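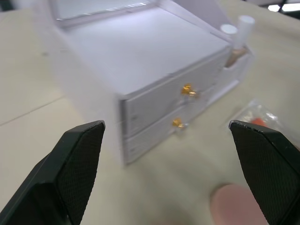 Small Boxes, Part 4: Vanity Boxes

This gallery is one of a set on small storage for bedrooms and shared bathrooms. Earlier parts covered jewelry trays, pen cups and sewing tins. This one is given over to the vanity box, the kind with a mirror in the lid and a drawer or two underneath, which sits on a dresser or table and is meant to hold a morning's worth of makeup.

The page went up in July and has been added to once. Readers of the Foner newsletter had asked for something on boxes that fit a narrow dresser, and a white box with gold knobs was the style that came up most in their letters. Click on any picture for the larger size. Captions are kept short; longer notes on sorting and cleaning are in the Odoi pages, listed in the menu.

Drawers and knobs

Two stacked drawers suit most people better than one deep one. Flat things such as powder, blush and eye shadow palettes go in the upper drawer, and the lower one takes what gets used less — spare sponges, travel sizes, the nail kit. Small gold knobs on white fronts are easy to find with your fingers, though they can work loose. Turn each one by hand every month or so, and tighten the screw from the inside of the drawer if it moves.

Lids, mirrors and side holders
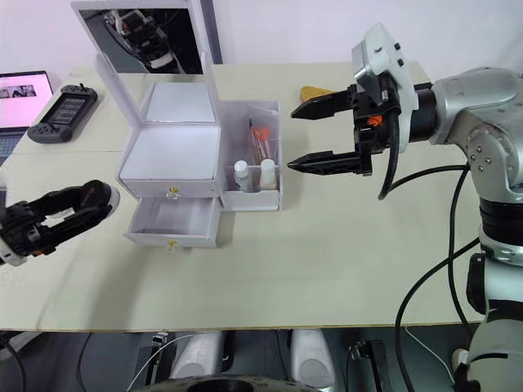 A mirrored lid needs room behind it, so measure the depth of your dresser with the lid up before you decide where the box will live. Leave space in front too. With the lower drawer pulled out, a box takes up a good deal more of the table than it does closed, and an empty drawer is the best time to cut a liner to size. The clear holder on the right side is for tall things: two small bottles with white caps at the front, slim brushes or pens leaning behind the divider. Clear walls show dust and fingerprints early, and a damp cloth is enough for both.

Notes

Liners: plain shelf paper works. The felt sheets from Lekon are thicker and make a shallow drawer shallower, so try one sheet before buying the pack of 25.

Bottles: keep anything that can leak standing up in the side holder, with the cap screwed down. Thin panels do not do well with spills left overnight.

Mirrors: wipe with a dry cloth first, then a barely damp one. Spray the cloth and keep the spray off the glass, where it can run down into the hinge.

There are 17 galleries in the Small Boxes set and 366 pictures in all. The next part is on desk trays, followed by the Zastska page on tins with tight lids.

Back to Small Boxes index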